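Vemel countertop dish rack, the two-tier one — four months in

Bought this in June after the old wire one rusted through. Short version, it's fine, buy it if your sink is on the left.

Long version. Box came from Nitholm, two days, one corner crushed but nothing bent. Assembly took longer than it should. The little feet are all in one bag and two of them are different, the manual doesnt say which. They go at the back. Tilt comes from those. Put them at the front and the water runs to the wall, ask me how I know.

Top tier holds plates, bottom is bowls and mugs. Dinner plates stand up OK, anything wide and shallow falls over. Pasta bowls are hopeless. I gave up and stack them sideways on the end.

Drain spout swivels. Good. It also pops off if you bump it — bad. Mine's been under the stove once already.

Cutlery cup is too short for chopsticks or a bread knife. Hooks on anywhere though, so I moved it to the outside and got a row of plates back.

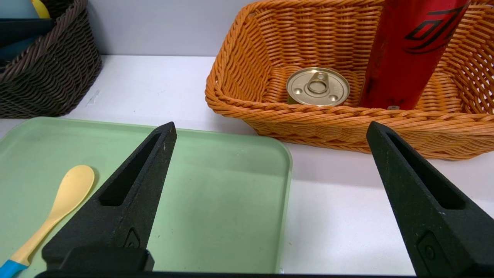

Ponce wrote in under my first post to say the spout stays put if you wrap one turn of plumber's tape round the neck, and that the Benano rack has the same spout and the same problem. Also that the coating on the Benano started peeling at the welds after one winter, so check yours there.

Tried the tape. Works so far. Checked the welds too, no peeling, a bit of white scale which came off with vinegar.

Cleaning. Top tier lifts out, everything else you wipe in place. Gunk collects under the crossbar, old toothbrush gets it. I do it Saturday when I remember, so not every Saturday.

Wobble: none with plates in. Some when its empty and you pull a mug out fast.

Would I pay full price again? Probably not, wait for a sale. Four stars, would be five with taller cutlery cup and a spout that clicks. Will update if the coating goes.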